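# The Drestora Girl

By the time Amirul Sinaga got the kettle on, his sister's face was on the front page of every gossip site he knew, plus two he'd never heard of.

COLLURA STAR STORMS OUT OF MOM'S MANSION, said one. It wasn't a mansion. It was a split-level with a leaky sunroom, and she hadn't stormed, she'd carried a fern down the driveway in her socks. But there she was, fern and all, shot from across the street through somebody's hedge, and oh, she looked magnificent! Amirul had always thought she had the best scowl in television.

"Have you seen it?" he said, when she picked up.

"I've seen the fern," said Collura. She had dropped the last name at sixteen, the week Drestora went to air, and now even their mother used just the one. "They're calling it a love token. From a man called Bugti. Who is Bugti?"

"Bugti's the dog in season two."

"I know Bugti's the dog!"

They both laughed until the kettle screamed. It was the first time he'd heard her laugh since October, and he stood there with the phone jammed under his chin, grinning at the cupboard like a fool.

The truth was smaller than the headlines and a lot sweeter. She wanted a place with a door that locked. Their mother wanted her home till the show wrapped. There had been a fight about towels, which had turned into a fight about money, and then one about Dad, and then Collura had picked up the nearest thing she loved and walked to the car.

"So where are you?" he asked.

"Skusa's."

Skusa's! He nearly dropped the phone. Skusa's was the old dinner theater by the bus depot, where the two of them had done four summers of musicals in scratchy vests. It had 900 seats and on a good night they'd filled maybe a row and a half. He had played a tree there. He had been a fantastic tree.

"Shengli Cai gave me the apartment upstairs," she said. "He didn't even ask why. He just handed me a key and a plate of dumplings and told me the shower bangs."

"Does it bang?"

"Like a parade."

Amirul drove over that night with a lamp, two pillows and the good frying pan. There was one photographer on the corner, a kid really, blowing on his hands. He took a picture of the frying pan. By midnight it had a caption – MYSTERY MAN MOVES IN – and by breakfast Amirul had 2,000 new followers, most of them wanting to know where he'd bought his coat.

"You're the mystery man," said Collura, reading it off her phone on the floor of the empty apartment. "You! You cried at a yogurt commercial."

"It was a very good commercial."

Shengli came up with coffee around nine. He had run Skusa's for 20 years and he had the big, rolling voice of a person who never once needed a microphone. He looked at the phone, and at the fern, and at the two of them in their blankets.

"I have a slot," he said. "Spring. A real play, small cast, hardly any money. There's a sister and a brother in it."

Collura sat up. Amirul knew that look. He had seen it across a stage full of cardboard hills when she was nine and the lead had lost her voice, and he had loved it then too.

"Drestora won't like it," she said.

"Drestora can buy a ticket," said Shengli.

She called their mother from the fire escape. Amirul tried hard not to listen and heard nearly all of it. There was some shouting, and a long quiet part, and then the word "towels" and – he would have sworn to it – a giggle. When she climbed back in through the window her nose was red and she was already talking.

"She's coming for dinner. She's bringing towels. She wants to know who the mystery man is and whether he's eating properly." She flopped down beside the fern and held out her hand for the script. "Okay, tree. Page one. You start." 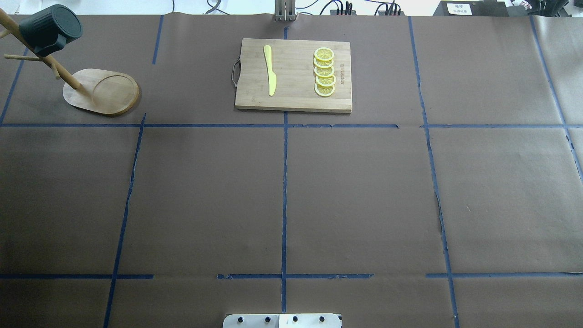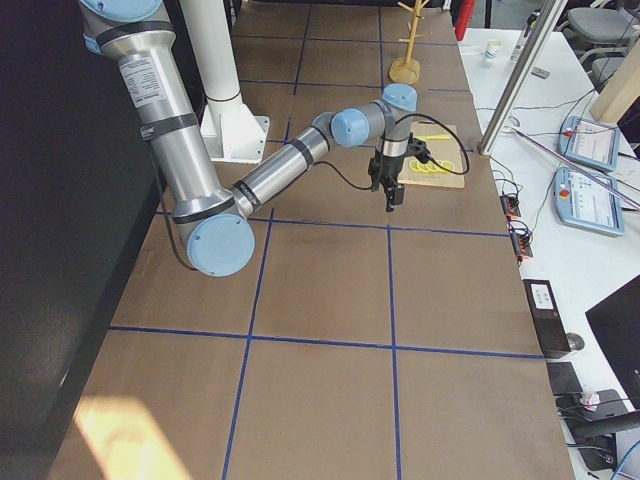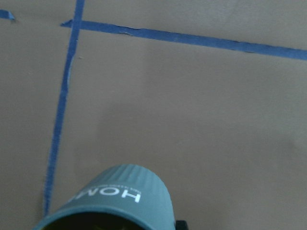
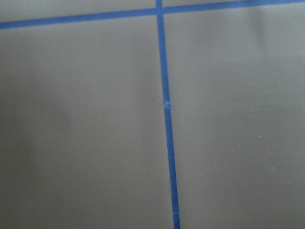
*All four: blue tape lines across the work surface.*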